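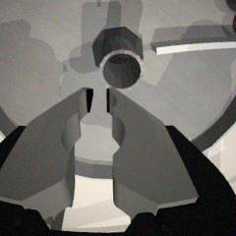 Gripper in simulation always stops to the left of the part, how to find the reason?

Chak-lun Pan
Posted 2026-07-27 in Home and workshop builds
Viewed 1546 times

Hello all. I am building a small table arm in our shared workshop in Plerndale, and before I let it move with real motors I want it to pick correctly in simulation. I use the Cundberg simulator, and the gripper is my own drawing, based on the shape of the Pakzad two-finger one but with recesses on the inner side of the fingers and black pads at the tips.

The task is simple. On the round grey plate there is a dark hollow part, standing up, with a pale ring at its opening. The arm must come to it with open fingers, have one finger on each side of it, close, and lift. The camera is fixed on the wrist and looks along the fingers.

My problem is that the fingers do not arrive around the part. In the view from the wrist the tip of the right finger is under the lower left side of the ring, when it should be clearly past the right side. The left finger is then much too far left. If I let the program continue, the right finger pushes the part over and the fingers close on nothing.

What I have checked until now:

The opening of the fingers is wide enough. When I place the gripper by hand with the sliders, it takes the part without any problem.

The error is 13 mm when the arm stops. I measured it from the positions which the simulator prints, so I trust this number.

I made the approach slower, from the normal setting to 500 steps. It looks nicer but the stopping place is the same.

I also exchanged the left and right finger in the model file, because I thought perhaps I had made a mistake with the names. It made no difference and I changed it back.

The position of the part is calculated from the camera. I look for the pale ring, take its centre, and from this point I draw a line through the camera until it meets the plate. Where it meets the plate, I send the gripper. I believe this is the usual way, but maybe I have misunderstood something. I do not want to only add 13 mm in the code and be happy. On the real arm it would come back, I think.

Can somebody tell me in which order you would search? I have only one free evening in the week for this project, so I would like to spend it in the correct place.

Thank you in advance, and please excuse my English.

Nabila Ong
Accepted by the poster

Your English is fine, and you have measured before writing, so it is easy to help.

I think the mistake is in the last step you describe. You take the centre of the ring, but you send the line down to the plate. The ring is not on the plate. It is at the height of the opening, and the line goes through the opening and continues until it reaches the plate somewhere behind. If the camera looks straight down over the part, you will not see any error. If the camera looks from the side or at an angle, the point moves away, and the more it is tilted the more it moves. I had the same thing when I was picking jar lids at home, and I lost the most part of April on it.

I would search in this order.

First, do not use the camera at all. Ask the simulator for the true position of the part and send the gripper there. If it still stops to the left, your camera is innocent and the mistake is in the arm or in the point which you have defined as the middle of the gripper. Please look at this point carefully. When a finger is drawn by yourself, it is very easy to leave the middle point on the housing or on one of the pads, and then everything is moved to one side by half of the opening.

Second, if the true position works, print the true position and the calculated position next to each other. Turn the wrist by a quarter turn and print again. An error which turns together with the wrist comes from the camera mounting, for example a small offset that you have in the drawing and not in the code. An error which always points away from the camera comes from the height, as I described.

Third, repair the height. You know how tall the part is, so let the line stop at a flat plane at the height of the ring, and not at the plate. In my code it was a change of 2 lines.

One more thing. Do the calculation again when the gripper is closer. From far away a small error of angle becomes a big distance. I stop above the part, look a second time, correct, and only then go down.

You are right not to add the 13 mm. It would be correct for one position of the part and wrong for the others.

Trestby shed
Check your light as well. There are a lot of shadows on that plate, they go over each other, and the lower edge of the ring has nearly the same grey as the plate. If your program finds only the bright upper part of the ring, then the centre it gives you is not the centre. I switch the shadows off in the simulator, test, and switch them on again after. If the number changes you have found something. Also a mat with another colour costs nothing in simulation – I use green.

anvil_and_wire
had this, i changed to wider fingers and it was ok. no idea why. maybe try a different simulator

Chak-lun Pan
Reply to all

Thank you very much. I did the steps of Nabila in the order as written.

With the true position the gripper went to the correct place, so the middle point of the gripper is good. Then I printed both positions and turned the wrist. The bigger part of the error was pointing away from the camera, so it was the height. I now stop the line at the height of the ring and the fingers go to both sides of the part.

A small error stayed after this. With the shadows off it became smaller again, so the comment from Trestby shed is also true for me. I have not yet decided if I will change the colour of the plate or make a better search for the ring. The real plate in the workshop is grey too, and it belongs to the person who has the bench beside me, so painting it is perhaps not so polite.

I did not try wider fingers. The recesses are drawn for this size of part and I would have to draw them again.

One further thing I would like to ask Nabila: when you look the second time from close, does the finger not hide a piece of the ring? In my view the tip of the right finger comes very near to it.

Nabila Ong
Reply to Chak-lun Pan

Yes, it can. I open the fingers fully before the second look, and I stop a bit higher than I would like. If still a piece is hidden, fit a circle to the part of the edge which you can see, instead of taking the middle of all the pale pixels. Three good points on the edge are enough for a circle, but take more if you have them.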